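Keeping a sourdough starter alive while we're away?
posted by floursack_jo in Tastville Kitchen Help

Hello all, we're off to visit family for 6 weeks in May and I'm fretting about my starter. It lives on the counter and gets fed every morning before my cup of tea, and I'd be heartbroken to lose it. Can it go in the fridge that long, or should I ask a neighbour to look after it?
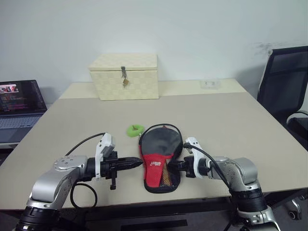 crumbandcrust
Six weeks in the fridge is fine, love, truly. Mine went longer than that when we moved out to Plorport and I couldn't find the box it was in! Feed it well the night before, make it quite stiff -- I use 100 grams of flour to 50 of water with a good spoonful of starter -- and let it sit out for an hour before it goes to the back of the bottom shelf. Leave the lid a touch loose. You'll likely come home to some grey liquid on top, and you can pour that off or stir it in, whichever you fancy. Then give it two or three days of regular feeds on the counter before you ask it to raise a loaf. If you ever see pink or orange streaks, or fuzzy mould, throw the lot out.

nodero_baker
just buy new one when you get back, they sell it at the market

oldoven439
I'd do what crumbandcrust says, but dry a bit as well for insurance. Smear some thinly over baking paper, leave it a day or so until it snaps, then crumble it into a jar and pop it in the cupboard. It keeps for ages, and a spoonful soaked in lukewarm water with a little flour will usually be bubbling again by the end of the week. I wouldn't bother the neighbour. Mine meant well and fed it icing sugar. Have a lovely trip, and do let us know how the first loaf turns out!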